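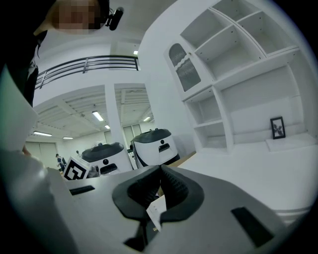

Brumeck Trainee Exam: Application Window Is Open Until March

Dear readers, many of you wrote to us in the last weeks and asked when the technical trainee exam at Brumeck will open again. Now we can give the answer. The application form was put on the Brumeck careers page on 21 December 2020, and it will stay open until the first week of March. There are 40 places this time, for the workshop in Zindport and for the smaller one in Esura.

Who can apply

You can apply if you have finished a two-year technical diploma, or if you are in the last term of it. Candidates in the last term must send a letter from their school together with the form. The fee is 800 for all candidates and it is not paid back if you do not come to the exam. Please check the spelling of your name two times before you pay. After the payment the form is locked, and a correction can take many days.

How the paper looks

The written paper has 50 questions and you have 90 minutes. The first part is general: simple math, reading of tables, and a short text with questions on it. The second part depends on the trade you choose in the form. For electrical candidates it is mostly circuits and safety rules. For mechanical candidates it is fits, threads, materials and reading of drawings. No marks are taken away for a wrong answer, so it is better to fill in every line.

After the written paper there is a practical task. It is done at a bench with common hand tools, and you are told the task only on the same morning.

How to prepare

We have collected the papers of the last 9 sessions and put them in the reading room on our website, in the folder Rathore Papers. You need your member number to open them. The older ones still use the former numbering of the parts, but the questions are of the same kind. My advice is to do first one full paper with a clock, without looking in any book, and to mark the subjects where you were slow. Only then choose what to study. Many candidates read the whole textbook from page one and do not reach the chapter on drawings, where many of the marks are.

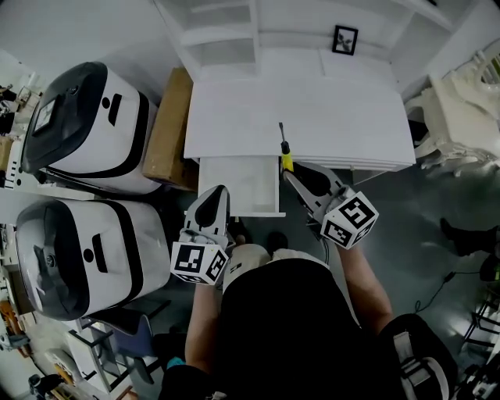 A yellow-and-black screwdriver on the edge of a white cabinet, next to an open drawer.

What to bring on the day

Printed admission card, one identity document with photo, two pens and a simple calculator without memory. Phones stay outside the room. The doors in Zindport close 15 minutes before the start, and in Esura the entrance is from the yard side.

The result list will be sent by e-mail. Questions about the reading room can be sent to us by replying to this newsletter. For questions about the fee please write directly to Brumeck.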